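I caught the house-rules lead at Flirnel over coffee at 9 and asked how you write good practice for people who collect demos with hand-held grippers.

"Start with the boring stuff," she told me. Her rulebook has 400 lines - I'd read maybe half - and the one she loves most says to stop if the cup moves before you've closed on it.

So what about powders? "Open wide, come in low, go slow. And you wipe the table between runs, every time!" I laughed, but she meant it. Two people sign off each batch, too.
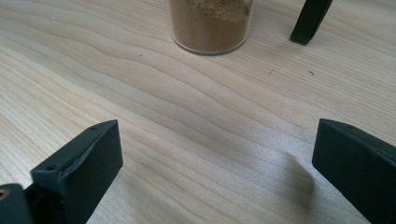

What comes next

Tillon gets the same rules in May. "They'll complain," she said, "and then they'll send me better ones."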